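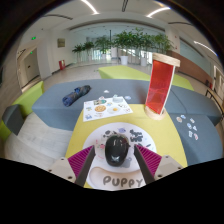 What does a hotel mean when it calls a room "executive"?

"Usually a desk and a kettle," says Emiko Miyazaki, who spent 15 years booking rooms for traveling sales teams before she started writing about hotels. "I've paid extra for executive rooms where the only difference was the sign on the door."

We met over breakfast at the Clevinden, a business hotel in Gromstead that reopened in June after a long refit. The website promises "effortless comfort for the modern guest." Miyazaki read that line aloud twice and asked me what the effort had been before.

She had stayed four nights, three of them in a standard room and the last in an executive one, paying her own bill. The bed was the same. So was the shower, which she liked. The upgrade bought her a bathrobe, a later checkout and a view of the loading dock from one floor higher.

"I don't mind the dock," she says. "I mind being told it's a city view."

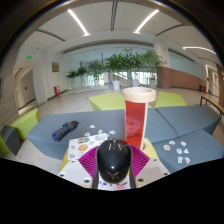
Her bigger complaint is with guest scores. The Clevinden advertises more than 1,000 happy guests, and when she asked at the front desk where the number came from, she was sent to the manager, Bastian Hagedorn. He was polite about it. The hotel had 523 completed surveys, he told her, and the rest were people who had checked out without complaining.

"So silence counts as happy," Miyazaki says. "By that rule I'm happy with my dentist."

Hagedorn, when I reached him later, didn't dispute the figure. "Every hotel in town does it," he said. "We do read the bad ones." He said the wording was under review but couldn't say who was reviewing it.

Does she ever recommend anywhere? She thinks about this for a while. The Endale, she says finally, a small place near the station run by Eldana Wubshet, where the rooms are plain and the website says so. "It says the walls are thin. They are thin — I heard a man's whole phone call about a boat. But I'd packed earplugs, because they'd warned me."

She won't be going back to the executive floor. She may go back for the shower.

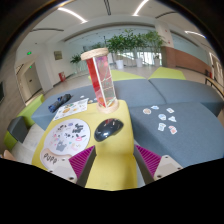

A yellow ottoman in a bright office lobby.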